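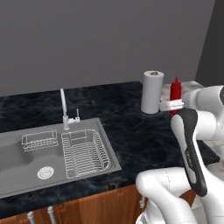

How to move your chats to a new phone without losing anything

Posted 23rd May in Phones and Apps

I changed phones last month and I was dreading it. The apps didn't bother me, and the photos had been backing themselves up for ages. It was the messages. I have years of family chat in there, including the recipe for my aunt's turnip cake in eleven voice notes, and no way was I starting over with an empty screen.

So I took my time, wrote everything down as I went, and then did the whole thing a second time on my friend Birutė Vasiliauskas's phone to make sure my notes made sense. They mostly did! I've fixed the bits that didn't. The names of the menus vary a little from one messaging app to the next, so if yours says "Chat backup" where I say "Backup", don't panic, it's the same place.

What you need before you start

Both phones, charged or plugged in. Both chargers, if they use different ones (mine did, of course). Your home Wi-Fi password. The SIM card, or your eSIM details if your carrier does it that way. And the password for whatever cloud account your old phone backs up to - go find that one now, please, and try it on a computer. Birutė was sure she knew hers and we lost most of an evening to that.

Don't wipe the old phone. Don't trade it in yet either. Put it in a drawer for a couple of weeks once you're done.

Step 1: Clear out the junk

Open your messaging app on the old phone, go to Settings, then Storage. You should get a list of chats with the biggest at the top. Mine was a group called Kivdale Parents that I'd muted and forgotten, and it was sitting on piles of forwarded videos. I deleted the videos and kept the text.

You can skip this if you have plenty of room and a fast connection. I'm glad I did it, though, because my first backup was going to be way bigger than my free cloud space. After the tidy it came down to 515 MB and fit with no trouble.

Check whether the app is deleting things from the chat only or from your phone's gallery too. On some phones there's a little checkbox for that and it's easy to tap right past it.

Step 2: Update the app on both phones

Go to the app store on the old phone and install any updates. Then install the same app on the new phone, but don't open it yet. If the old phone is running a much older version than the new one, the restore can refuse to start, and the error message I got was just "Something went wrong", so good luck working that out by yourself.

Step 3: Make a fresh backup

On the old phone, go to Settings, Chats, Backup. Look at the date of the last one. Mine said December, which gave me a bit of a turn - I'd switched off automatic backups while traveling and never put them on again.

Choose whether to include videos. I did. Then tap Back Up Now, leave the phone on Wi-Fi with the screen on, and go do something else. Mine took 46 minutes. When it's finished, the date on that screen should change to today. Wait for that before you do anything else.

If your app offers an encrypted backup, turn it on, but write the password or the long key on paper. The company can't reset it for you if you lose it. I have mine in the folder with my passport.

Step 4: Move your number

Turn the old phone off, take the SIM out and put it in the new one. If you have an eSIM, follow your carrier's transfer steps and wait until the new phone shows signal bars. Send yourself a regular text from somebody else's phone to be sure it's arriving. My cousin Po-yen Lu sent me one that just said "turnip", so that was working.

Your number and your chats are two separate things, by the way. Moving the SIM doesn't move the messages.

Step 5: Restore on the new phone

Before opening the messaging app, sign in to the same cloud account you used for the backup. It has to be the same one. If you have a work account and a home account, double-check here.

Now open the app, type in your number and wait for the code. Put it in. The app should say it found a backup and ask if you want to restore it. Tap Restore. Do not tap Skip! On most apps you only get offered this once, and if you skip it you'll have to uninstall and go through the setup again.

The text comes back first, and then the photos and videos fill in behind it. You can use the app while that's going on. It was 2 in the morning when mine was completely done, but I'd been happily chatting all evening.

Step 6: Sign your other devices back in

If you use the app on a laptop or tablet, those will probably have been signed out. Open Linked Devices on the new phone and scan the code on each screen. While you're in there, have a look at the list and remove anything you don't recognize or don't use. I found an old tablet on mine that I gave away ages ago. Gone now.

Step 7: Turn on the extra lock

Look for "Two-step verification" in the account settings and set a PIN. It means somebody who gets hold of your code still can't get into your account. And never read that six-digit code out to anyone, even if the message asking for it comes from a friend's account. That's exactly how Tien-fu Lu lost his for four days.

If it goes wrong

"No backup found" nearly always means the wrong cloud account, or that the number was typed in with the wrong country code. Go back and check both.

Stuck at the same percentage for an hour? Check that the new phone has enough free space, plug it in, and move closer to the router. If you restart the phone it will usually pick up where it was.

Going from one kind of phone to another (Android to iPhone or the other way) is a different job. The cloud backups don't talk to each other, so you'll need the app's own transfer tool and, for some phones, a cable. I haven't done that one myself. Miroslava Krajčí has promised to walk me through it when she switches, and I'll write it up then.

Comments are open below if you get stuck on a step. Tell me which phone you have and which app, and paste in the exact error message if there is one.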